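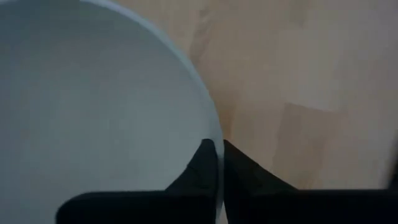
Wrist camera, fingers at the rim of the dish

Ticket: Zilley cell, gripper stops short on rim grasp
Reported by: Vija Vasiliauskas
Assigned to: Kiran Mishra
Status: open

Symptom: arm reaches the grasp pose, close command times out after 500 ms, controller raises fault 57. Seen on 4 runs in March, all with round dishes. Blocks and cups pick normally.

Tried so far:
Rehomed gripper. No change.
Raised close timeout. Fault comes later, same code.
Swapped finger cable. No change.

Kiran: log shows wrist depth dropping out in the last 2 cm of approach. Suspect the planner is using a stale rim height. Please rerun with the depth hold disabled and attach the joint log.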